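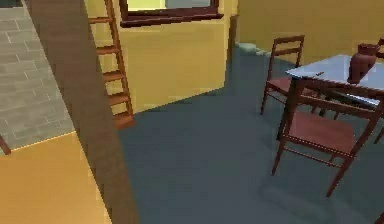

Pre-run inspection of the Dargate house, simulated navigation study, before the 600-episode evaluation. Inspected by Mahlet Negussie, comments by Nkrumah Dogbe. The method under test, Gatness, plans from a single forward view, so every obstacle needs a collision shape that matches what is rendered. The dining area got the longest look: a glass-topped table, a ladder against the yellow wall, and a broad brown pillar that hides part of the room from this side.

1. Collision shape on pillar
OK. Matches the mesh on all sides.

2. Ladder
FAIL, then fixed. The planner treated the space between the rungs as open. Replaced with one solid hull. Rerun any episode logged before the change.

3. Glass tabletop
OK with comment. Depth returns are correct at the edge but drop out at low angles. Leave as is. Shen had the same dropout and we want the two houses comparable.

4. Dining chairs
OK. Legs and stretchers collide separately. Keep the chairs fixed for the main runs.

5. Vase
OK. Contact with the vase ends the episode and counts as a collision.

6. Floor friction
OK. Same value on the gray and the orange floor.

7. Start poses
FAIL. Of 208 poses, 11 put the base inside furniture. Removed and resampled. ND to check the new ones.

8. Speed limit and stop command
OK. Stop command tested 5 times from full speed.

9. Random seeds
Open. The Pornetti baseline was run with the old seed list. It has to be repeated with the new one before the success rates go in a table.

Status: hold until items 7 and 9 are closed.
1 January 2021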